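How I Get Red Wine and Oil Marks Out of a Stone Counter

Posted November 2024 by Magdalini Kouris

I put stone counters in my kitchen years ago and I have stained them with pretty much everything you can put on a table. Wine, olive oil, beet juice, a curry that I still think about. The good news is that most stains will come out with stuff you can buy at the grocery store, as long as you're patient and you don't grab the wrong bottle first.

So first, the wrong bottles. No vinegar, no lemon juice, no bathroom cleaner that says it dissolves lime. If your counter is marble, acid eats into the polish and leaves a dull spot called an etch, and no amount of stain remover will fix an etch. Granite puts up with more, but I keep the vinegar away from it anyway. My neighbor Ademir Fontes scrubbed his island with lemon for a whole summer before he asked me why it looked cloudy!

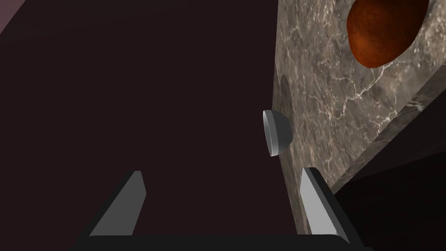
Next, figure out what kind of stain you've got. Oil makes a darker patch, usually with soft edges. Wine, coffee and tea leave a brownish or pinkish mark. The reason you want to know is that each kind gets a different paste (the fancy word is poultice, but it's a paste).

For oil: baking soda and a few drops of dish soap, with enough water to make it as thick as peanut butter.

For wine, coffee or tea on light stone: baking soda and regular drugstore hydrogen peroxide, same thickness. Peroxide can lighten dark stone, so on anything dark I stick with plain water and soap and just repeat it more times.

What you do:

1. Wipe the spot with warm water and a drop of dish soap, then dry it well.

2. Try a dab of your paste somewhere hidden. I use the strip behind the toaster. Give it 15 minutes, rinse, and look at it in daylight.

3. Spread the paste over the stain and a little past the edges, as thick as a slice of cheese.

4. Cover it with plastic wrap and tape down the sides. Painter's tape is best – the brown packing stuff leaves its own mess.

5. Leave it for 20 hours or so if it's an oil stain. I start mine after dinner and forget it until the next afternoon.

6. Take off the wrap and let the paste dry all the way. It should crack when you poke it. This is the part everybody rushes, and it's the drying that pulls the stain up.

7. Scrape it off with a plastic or wooden spatula, rinse, and dry with a soft towel. 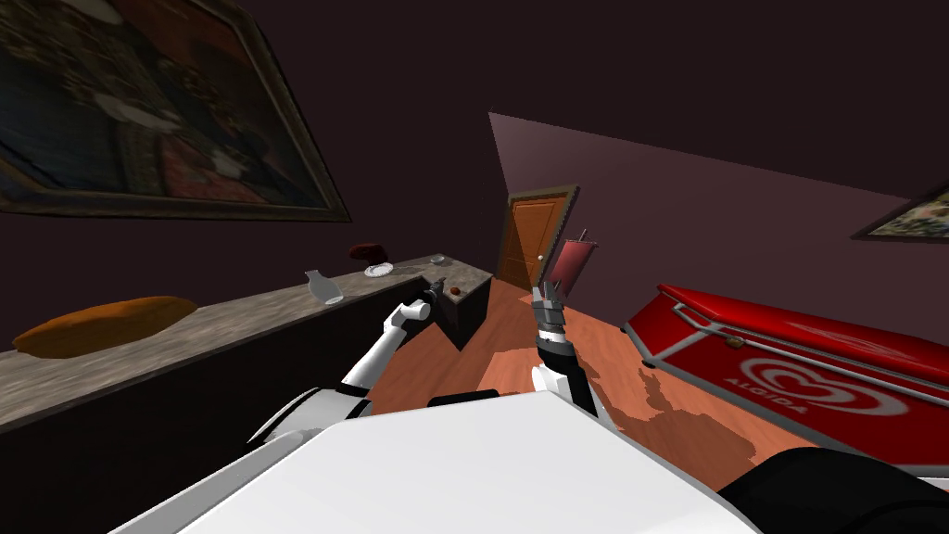

Old stains need more than one round. My worst one was a ring from an oil can, and it took me four tries in January before I stopped seeing it. Don't switch to something stronger after the first try, just mix another batch.

Once the stone is clean, check the seal. Drip a little water on it and come back in 15 minutes. If the spot underneath has gone dark, the stone is drinking and it's time to reseal. Follow the directions on the can and wipe off every bit of extra before it dries, or you get a sticky haze (ask me how I know).

Rosângela Holanda wrote in to ask if this works on grout. The oil paste does, pretty well, but use an old toothbrush to get it off.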